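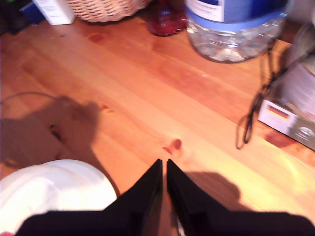

The sourdough year

My kitchen is quiet tonight, which almost never happens before ten, and the oven is ticking the way it does when it's cooling down. There's a loaf on the rack I'm not allowed to cut yet. I've been told by several people that you have to wait a full two hours, and I have never once managed it, so I'm typing this mostly to keep my hands busy.

I started baking bread last fall, well after everybody else had gotten it out of their systems. My neighbor Nermin Uysal had been trying to give me some of her starter since the week we moved to Falmont, and I kept saying yes, sure, maybe next month, because I was a little scared of it. It seemed like a pet. I already had a cat and two kids and a fern that was hanging on by a thread, and I didn't want to be responsible for a jar of something that needed breakfast.

Then one evening in October she just showed up at the door with it, a rubber band around the jar to mark how high it had climbed, and went home before I could think of an excuse. So I had a starter. My youngest named it Kurlow, after a dragon in a story he'd been making up for months (Kurlow the dragon eats only soup, as far as I can tell, but the name stuck).

The first loaves were bad. I don't mean rustic, I mean bad. The first one was so flat that my husband asked if it was a cracker, and he was trying to be nice. The second one had a lovely crust and a gluey middle, and I ate most of it anyway, toasted, standing up, with a lot of butter. I think it was the fourth one that looked like bread from across the room, and I was so proud that I carried it next door wrapped in a dish towel like a newborn. Nermin tapped the bottom with one knuckle, listened to it for a while, and said, "Better." I lived on that for a week!

What I hadn't expected was how much of it is waiting around. I'm not a patient person. I read the last page of mysteries first. But you mix the dough and then you leave it, and you come back and fold it over on itself, and then you leave it again, and somewhere in all that leaving I started doing things I hadn't done in years. I wrote an actual letter to my aunt. I cleaned out the drawer with the dead batteries. I sat on the back step with my coffee and watched the sun come up over the Villalobos house across the alley, where the porch light is on day and night and has been for as long as we've lived here.
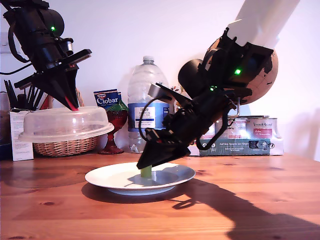 Wooden table, wicker basket with a clear lid.

I've gotten fussy about storage too, and I know people have strong feelings on this. My mother kept bread in the refrigerator, which I did too until Nermin caught me at it and looked truly pained. Now it sits out, cut side down on the board, for the first day or so. After that it goes in a paper bag, and whatever's left gets sliced and frozen. The heels I save for soup. My grandmother used to rub a garlic clove over stale bread and pour broth right on top of it, and for years I thought of that as something you did when you were poor, and now I'd pick it over almost anything on a restaurant menu.

We took a loaf with us when we drove up to Flustuvthorpe over winter break, 117 miles with the kids fighting over the armrest and the whole car smelling like toast. We'd rented a little cabin there with one good pan and no decent knife, so we tore the loaf apart with our hands and ate it with cheese and some very cold apples. My oldest, who at twelve has opinions about everything and approves of very little, said it was the best dinner of the trip. She has since denied saying this, but I heard it, and I'm putting it in writing.

A few of you have asked for the recipe, and I promise I'll type it up properly one of these days. The trouble is that it keeps changing on me. In January the dough took forever, and I moved the bowl all over the house looking for a warm spot (on top of the dryer was the winner). Now that it's warming up I can barely turn my back on it. I've started keeping notes on the inside of a cupboard door in pencil, things like "sticky, rained" and "too much salt, phone rang," and I can only read half of them.

Okay – I went and checked, and the loaf is still pretty warm underneath. The kids are asleep. The butter's already out, and I'm going to go cut it.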